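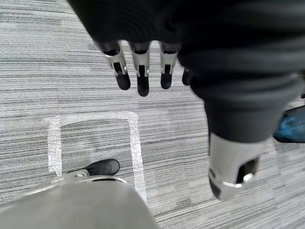
A fabric-sleeved hand over the carpet and a taped outline in the Testis practice room.

Taking out the trash is a two-minute job for most people. For a robot it is still hard enough that Testis, a small company in Tutstead, has spent most of a year on it.

The company rents a floor of offices and has furnished part of it like a waiting room, with armchairs, bins and carpet tile. Tape on the floor gives the engineers fixed spots to work from. A machine with two arms and two hands is asked to do what a cleaner does at the end of a shift: lift the bag out of a wastebasket, close it, carry it off and put a new one in.

Bartosz Kwiatkowski runs the trials. He came from Czerwiński, a maker of packing equipment, where a robot could count on the same box arriving in the same place all day. Bags are different, he says. A thin plastic bag has no fixed shape. It sticks to itself, it folds over the fingers, and it moves when air moves.

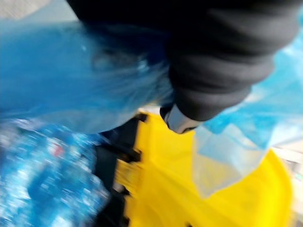

Plastic film also confuses cameras. Light goes through it and bounces off it, so software that is good at finding a mug or a shoe can lose the edge of a bag completely. Touch helps, but a thin film pushes back so little that a fingertip sensor may not register it. Kwiatkowski's team has tried several coverings for the hands and has not settled on one.

The numbers are modest. In August the robot got a full bag out of a small bin in 75 percent of tries. Fitting the new liner worked in 50 percent. A person does both without thinking, and much faster. The robot needs some 3 minutes for the liner alone when things go well.
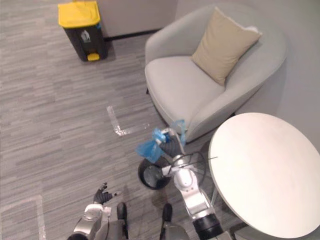

Speed matters less than it might seem, because offices are empty at night. What matters more is how often a person has to step in. If somebody must come and untangle a bag every few bins, the building still needs a cleaner on duty, and the robot is an added cost.

Flillby, a cleaning contractor that has followed the trials, has not placed an order. It already uses floor scrubbers that drive themselves in two of its buildings, and those have paid off. Floors are flat and they stay where they are. Emptying bins, wiping tables and straightening chairs are all still done by hand.

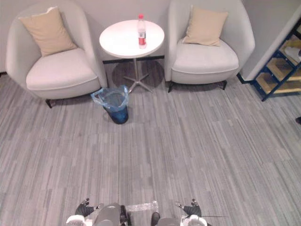 Lama Qudah has heard the sales talk before and wants to see a month of night shifts before she believes any of it. She said the bins are the easy part of the job anyway, and that a machine that can change a liner but can't tell trash from a box someone left on the floor by mistake would cause more trouble than it saved.

Kwiatkowski does not argue with that. Sorting trash from belongings is on his list, after liners. For now the robot only touches what is inside a bin. The next round of trials will use bins of other sizes, and bags from more than one supplier.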